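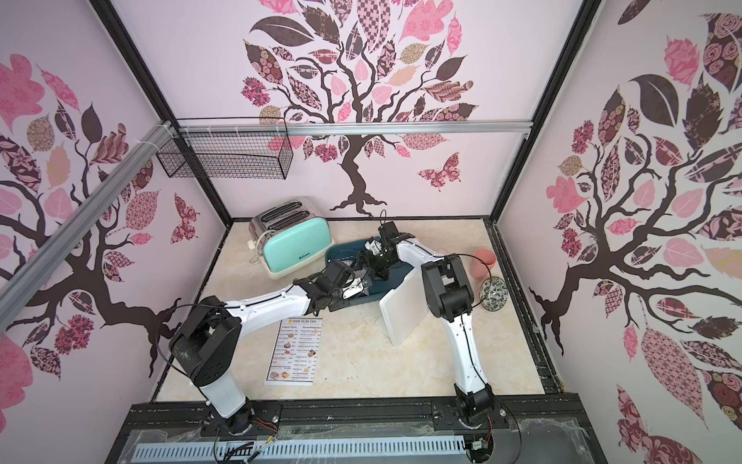 The mint-green toaster, with the tree pattern behind it.

Home Kitchen Notes Archive Contact

It has been decided that the toaster will stay. Readers will recall that the kitchen shelves at Clekwood were to be cleared by July, and that two toasters were found where one would do. The older of the two, a plain Brarnach, has been passed on to Ada Pace.

The mint-green one takes two slices at a time — sufficient for this household, except when guests are present. Its colour also sits well against pale pink, a point on which opinion had been divided.

The teal basket is retained for small items. Cups will be considered in the next entry.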